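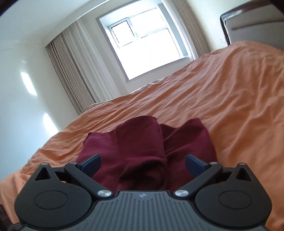

Who can take part in the Grolham household water survey? Adults living in Grolham or Sison whose home has its own water meter and who expect to stay at the same address until the end of May.

Surveys > Household > Water use > Call for participants

Drudura is recruiting 102 households for a study of daily water use in metered homes. The results will be used to set the assumptions for a demand model covering the Horar supply area. Tenants may apply with the written consent of the landlord.

What is required

Each household reads its meter once a day for 7 days in each month of the study, at the same hour, and enters the figure on a printed sheet or online form. One adult must be named as the reader. A second person may take readings when the reader is away, and the change should be marked on the sheet. Missed readings are left blank and must not be estimated.

A questionnaire on bathing, laundry and garden watering is completed at the start and takes 70 minutes. It may be done in two sittings.

Not eligible

Homes with a shared meter, a private borehole or a swimming pool. Properties using more than 2,000 litres a day are also excluded.

Payment and data

Payment is made by bank transfer after the final sheet is received. Households that withdraw early are paid for the months completed. Addresses are stored separately from readings and deleted when the model is finished.

Applications close on Aug 30, 2022. Write to Consolacion Layug, Household Surveys, Drudura, giving your postcode, the number of residents and the position of the meter (indoors or outdoors).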